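Project diary, Lurkholm Mills conversion
2020-10-06

The planning office confirmed receipt of the revised site plan for the east parcel. The revision moves the parking entrance to the north side of the property, as requested at the June hearing, and keeps the existing row of maples along the canal. Written comments are due back within 24 business days.

Londness, the general contractor, reported that framing on Building 2 is complete through the third floor. Window deliveries from Meltis remain behind schedule. The supplier has offered a partial shipment, which was accepted on the condition that the street side be supplied first. The delay may be up to two weeks and does not affect the roof work.

Discussions with Öztürkmen on the ground-floor retail lease continued in the afternoon. The tenant has asked for a wider loading door and a separate water meter. The first request was approved. The second was referred to the engineer, as the utility room is already smaller than the original drawings show.

Leasing activity for Building 1 was steady. Most inquiries concerned the one-bedroom units — several callers asked whether pets are allowed and whether heat is included in the rent. The answer sheet at the front desk will be corrected, as it still lists the old pet deposit. 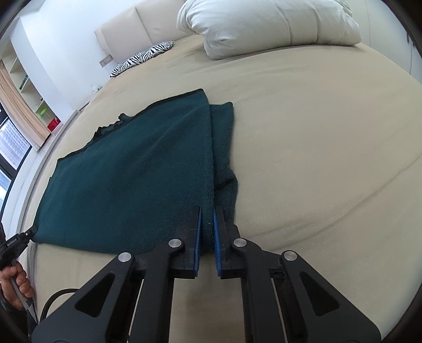

Teal towel on the bed, beige sheet.

The lender's inspector is expected before the next payment request is filed. Copies of the framing reports have been placed in the site office. Still open: the sidewalk permit, the mailbox location and the final paint color for the stair halls.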